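Revised 4/28/22

# Submitting a moving image work to the Prukari open screen

Prukari accepts single-channel works with stereo sound. The steps below cover file preparation and upload for the Wasthorpe screening; installation proposals use a separate form.

1. Export the work as one H.264 file in an MP4 container, at its native frame rate. Don't convert 25 fps material to 24.
2. Leave 2 seconds of black and silence at the head. No bars or tone.
3. Set peaks no higher than -9 dBFS. The Trurkwood room has a small PA and clips early.
4. Burn in English subtitles if there is speech in another language. Separate subtitle files are not loaded.
5. Name the file with surname, short title and year, joined by underscores. Accented letters will break the upload.
6. Upload through the Symonenko portal. Files over 649 MB are rejected without a message, so check the size first.
7. Attach four stills as JPEGs. Keep the synopsis to 192 characters, including spaces.

The portal returns a receipt code. Quote it if you need to replace a file before the deadline in March.

Stills are shown on the programme page in upload order, without titles.

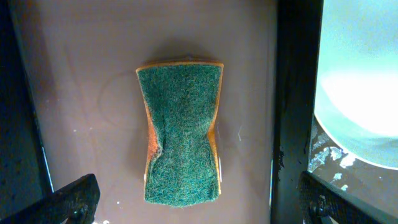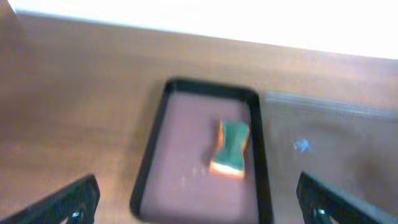
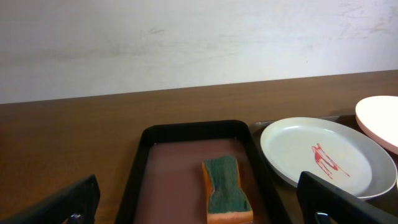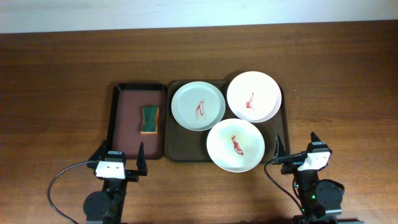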